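3.2 Procedure

Household surveys on tableware were carried out in Kastham and in the neighboring district of Katiyar between the first week of November and the end of the heating season. Each household was asked to list every bowl, plate and cup in regular use, together with the place it was stored and the meal it was mainly used for. Items kept for guests or display were recorded on a separate sheet and are left out of the analysis below. In total, 412 items from 70 households were entered.

Items were coded by color, rim shape and storage height. Color was coded in 5 groups (white, blue, green, brown, other), following the scheme in Whitelaw and Costigan. Dark and light shades of the same color were first coded apart and later merged, as the two coders disagreed too often on where one ended and the other began. Patterned items were assigned to the color covering the larger part of the outer surface.

Storage height was measured from the floor to the shelf on which the item stood, with stacked items given the height of the lowest item in the stack. This understates the reach needed for the top of a tall stack – a problem already noted by Trevaskis for kitchen cupboards – but it kept the measurement the same across open shelves, drawers and wall units.

3.3 Bowls and single-use storage

Bowls made up 105 of the recorded items. They were more often stored by themselves than plates were, and more often left out between meals. In Katiyar, several respondents kept one bowl apart from the rest and used it at breakfast only. Blue bowls were coded in both districts (Figure 2).
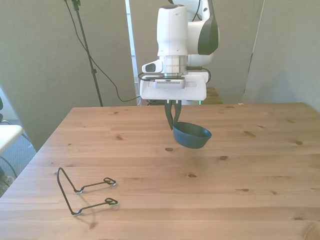

Figure 2. Dark blue bowl above a light wooden table.

The habit of keeping a single bowl apart was not tied to household size. It was found in one-person homes as well as in homes with children, and the respondents who reported it seldom gave a reason when asked. Dunstan treats such items as personal property within a shared set. Our data fit that reading in part, but in four homes the bowl kept apart was used by whoever got up first. These cases were coded as shared and are returned to in Section 4.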